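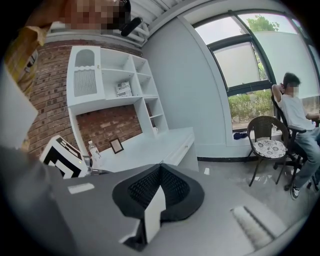
Frequently asked questions about the Paewai study

This page answers the questions we get most often about Paewai, our study on teaching a two-armed robot to do household tasks from recordings made with hand-held grippers. It covers the method, the main result, and how to use the data. If you are looking for the build files for the grippers, see the Clendier page. Last updated Sat 11 September.

General

What did you set out to learn?

We wanted to know how much the head camera matters. Many groups now record with hand-held grippers that have a camera on each wrist and nothing else. That setup is cheap and easy to carry into a home. Our question was whether adding a third view from the person's head would help the trained policy enough to justify the extra gear and the extra processing.

What is the short answer?

It helps on tasks that need the robot to find something first, such as a drawer handle or an item on a long counter. It makes almost no difference on tasks where the object is already in view of both wrists when the task begins. On one task it made things slightly worse, and we explain that further down.

Who did the work?

Ashwin Iyer designed the study and wrote the training code. Mohandas Iyengar ran the recording sessions and the robot trials. Several people at Ladbridge took turns recording.

Is Paewai a robot?

No. Paewai is the name of the study and of the dataset that came out of it. The robot we tested on is called Dimavier. The hand-held grippers and their software are called Clendier. People mix these up a lot, and our early slides did not help.

Recording

Why record by hand when you could drive the robot directly?

Speed, mostly. A person with a gripper in each hand can open and close a drawer in a few seconds. Driving the robot arms through the same motion takes much longer, even for someone with practice, and the motion tends to come out stiff. Hand-held recording also means we can work in rooms the robot would never fit into.

The cost is that a person's reach and the robot's reach are different. Some of what we record cannot be played back on Dimavier at all. We filter those recordings out before training.

What does a recording session look like?

The person stands at the furniture with one gripper in each hand. They do a task from start to finish, return to the starting position, and do it again with something changed. The change might be where they stand, how far the drawer is open at the start, or what is on the desk.
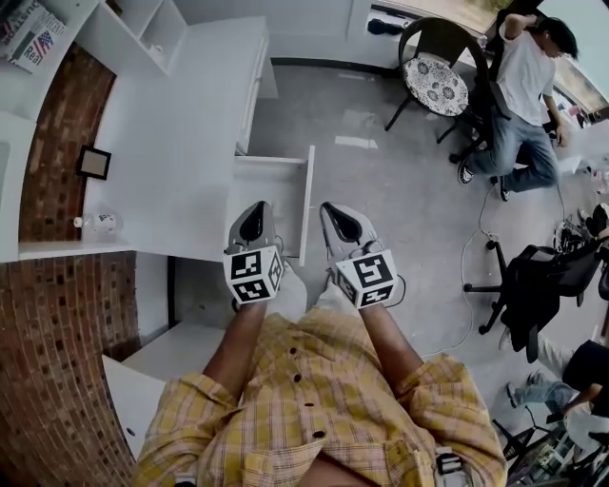 Two hand-held grippers in front of an open drawer, seen from head height.

How many recordings are in the dataset?

We made 2,076 recordings. After filtering, 1,453 were left, and those are the ones we trained on. Both sets are in the download, with a flag that tells you which is which.

Why were so many removed?

There were three main reasons. The first was reach, as described above. The second was lost tracking, usually when a gripper went deep inside a cabinet or behind the person's own arm. The third was time sync. If the clocks on the cameras drifted too far apart during a recording, we dropped it. We tried to repair some of these and the repaired versions hurt training more than they helped.

What are the black-and-white square patterns for?

They are fiducial markers. Software can find a marker in a camera view and work out its position and angle. The ones on the gripper bodies let us place each hand relative to the head camera. We use a marker that stays put to tie a recording to the room. We do not move that one during a set, and when it did get bumped we started a new set.

Can the policy cheat by looking at the markers?

We worried about this, and a reviewer asked the same thing. The robot has no marker cubes on its grippers, so anything the policy learned from them would be useless at test time, or harmful. To check, we trained a version with the markers painted over in the head view. The scores were close to the version with the markers left in. We kept the painted version as the default anyway.

Do you tidy the room before recording?

Only enough to walk safely. Homes have bottles, picture frames, chairs and bags in them, and other people sitting nearby. A policy trained in a bare room tends to fail when the first stray object shows up. We did this wrong in our pilot in November and had to record that part over again.

What about people who appear in the recordings?

Everyone who might come into view signs a consent form first. Faces are blurred in the released video. If you see a face that was missed, write to us with the recording number and we will fix it and put out a new version.

Training and results

How is the head view used?

Each camera view goes through its own image encoder. The outputs are joined and passed to the part of the model that predicts the next short stretch of motion for both arms. For the comparison we trained the same model with and without the head view, on the same recordings, with the same number of steps.

How did you test it?

Each policy was run 100 times per task on Dimavier. The starting position of the robot and the objects was drawn from a list made in advance, and both policies got the same list. The person resetting the room did not know which policy was running. A trial counted as a success only if the task was fully done within the time limit. A drawer left a little open was a failure.

Were any trials thrown out?

Yes. Across all tasks, 107 trials were stopped for reasons unrelated to the policy, such as a loose cable or a network fault. Each one was run again from the same starting position. The log lists them all with the reason. We do not count them as successes or failures.

Which task got worse with the head view?

Picking up a soft item lying flat on the desk. When we looked at the failures, the arm had often stopped above the item and closed too early. Our best guess is that the head view made the policy rely less on the wrist views, and the wrist views are the ones that show how close the fingers are. Lowering the resolution of the head view recovered part of the loss. We have not tested this well enough to claim it as a finding.

Why does the head view help with drawers?

When the arms start low or far to one side, the wrist cameras may see nothing but floor or wall. The wrist-only policy tends to drift or sweep until something familiar comes into view. With the head view, the policy usually moves toward the drawer right away. Once the fingers are near the handle the two policies act much the same.

Does the robot move its head?

No. The camera on Dimavier is fixed at one height and angle. People look around a lot while they work, so this is a real gap between the recordings and the robot. We asked the people recording to look at their hands and the furniture, and most did. We tried shifting the images at random during training to cover the difference. It gave a small gain and is on by default.

Will this work on my robot?

We don't know. You need two arms, fingers close in shape to the ones on the hand-held grippers, and wrist cameras mounted in the same place relative to the fingers. The last point matters more than people expect. In an early test our wrist camera mount was tilted slightly wrong and the success rate on every task dropped sharply. Please check this before you write to us about poor results.

Have you tried it in a room that was not in the dataset?

Only one, and with only the drawer tasks. Both policies did worse there, and the one with the head view kept its lead. One room is too few to say much. More rooms are planned for the next round.

Using the data

What is the file layout?

One folder per recording. Inside are the videos from the three cameras, a file with the tracked position of each gripper, a file with the finger opening over time, and a short text note with the task name. Notes written by hand during the session are included as they are, spelling mistakes and all.

Can I use only the wrist videos?

Yes. The loader has a setting for it. Use the same setting if you want to compare against our wrist-only numbers.

Can I use the data in a product?

No, the current license is for research only. Contact Ladbridge if you need something else.

I found a mistake. Where do I report it?

Use the contact form and choose "Paewai data" as the subject. Give the recording number and the time within the video. Mohandas reads these reports and fixes go out with the next version of the dataset - please check the change list first, as a few known problems with left and right grippers being swapped are already on it.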